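Skonthorpe Makers Board > Robots and Automation > Teleop in the garden sim, first proper go

skallamlow_sue
Sat 18 August
Finally got both arms driving together in the simulated garden! I've been moving them with the hand controllers and recording everything, and I'm grinning like a fool. The job I'm trying to show it is simple enough on paper: pick a small thing up near the tree and pass it across. Doing it through wrist cameras is another matter. Most of my first session was lawn.
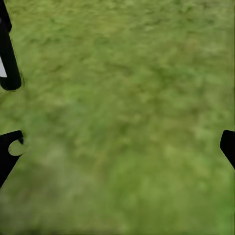 Re: Teleop in the garden sim, first proper go
miltell_mick
Lovely stuff. How many demos have you got so far? And are you keeping the bad ones? I bin mine straight away.

Re: Teleop in the garden sim, first proper go
skallamlow_sue
11 so far, keeping all of them for now (disk is cheap, my evenings aren't!). The approach is what I'm proudest of. I slow right down for the last bit and let the fingers come in either side. You get a lovely big view of the red ball shape and the black disc behind it from the wrist, much better than from the head camera. 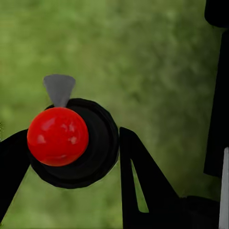
Re: Teleop in the garden sim, first proper go
Lerato Sithole
Don't bin the bad ones, Mick. A fumble where you recover is gold, it shows the arm what to do when it's a bit off. I'd bin the ones where you sat still having a think, though. My Stanciu set from July was full of me dithering and the arm learned to dither beautifully.

Re: Teleop in the garden sim, first proper go
miltell_mick
Can't agree. Eight clean runs beat a heap of messy ones every time I've tried it. And I'd still sooner take a real arm by the wrist and walk it through. You feel the weight, you feel it touch.

Re: Teleop in the garden sim, first proper go
skallamlow_sue
Fair, but I haven't got a real arm, Mick! What I have got is a whole back garden with a white house, palms and a fence, and I can start it again as often as I like. I've begun changing where the robot stands between takes as well, so the tree turns up at all sorts of angles.

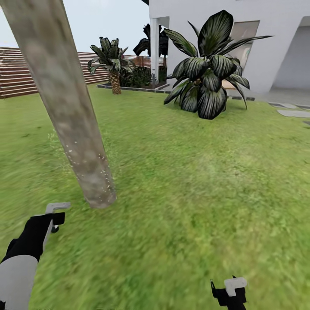
Do you need a matching pair of controllers for two arms?
Any two that report position and have a trigger will do, but set the scaling the same on both or your hands will fight each other.

Re: Teleop in the garden sim, first proper go
Lerato Sithole
Good answer, and I'd add: turn the scaling down for the handover. Half speed on both sides. Sue, which hand do you start with?

Re: Teleop in the garden sim, first proper go
skallamlow_sue
Left, always. I hold it there, get the right gripper open and close by, then have a breath before doing anything clever.

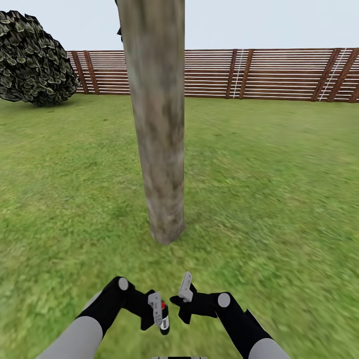
The breath is probably what Lerato would cut, so I'll try trimming the pauses tonight and leave the fumbles in. If Mick wants the clean runs on their own I can put them in a separate folder and we'll train one of each. Loser buys the chips.

Re: Teleop in the garden sim, first proper go
miltell_mick
You're on. Same number in each folder, mind.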